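Daily record, Handling and Safety Group
Thursday, December 3, 2020

The morning was given over to the fault reported on the left-hand gripper at the Daklow house. The tool had been used for 740 closures on clothing and bed linen when the operator noted that the jaws did not release on command. The grip was held for 13 seconds. The operator followed the written procedure, let go of the trigger and waited, and the jaws then opened without being forced. No injury was recorded and no garment was torn.

The tool was withdrawn at once and a label attached. It was examined on the bench before noon. The guide for the trigger cable had worked out of its seat, and lint had collected behind it. Peeters, who supplied the guide, were informed by telephone and have asked for the part to be returned. Their own test report gives a life of 2,499 closures for the guide, and the difference will have to be accounted for.

A second matter came to light during the examination. The Trokton logger had stored the fault under the code for a low battery, and no warning was sounded. This is the more serious finding. An operator who relies on the tone would have had no reason to keep the other hand clear of the linkages. The code table is to be corrected before the logger is used again – a printed notice is not regarded as sufficient.

Work resumed after lunch with the spare tool. It was agreed that dark garments should be handled first, as these had been in the jaws on all 3 occasions when the operator reported a stiff release.

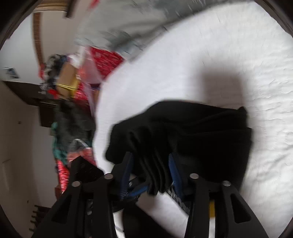
The rate of work was reduced for the rest of the afternoon, and the cable guide was inspected between garments. The spare gave no trouble before the session closed at four o'clock.

Sternus have been sent a copy of the fault sheet. They have asked whether the January sessions can go ahead as planned. A reply was deferred until the guide has been examined by the supplier. The withdrawn tool is in the locked cabinet – the key is held at the front office and must be signed for.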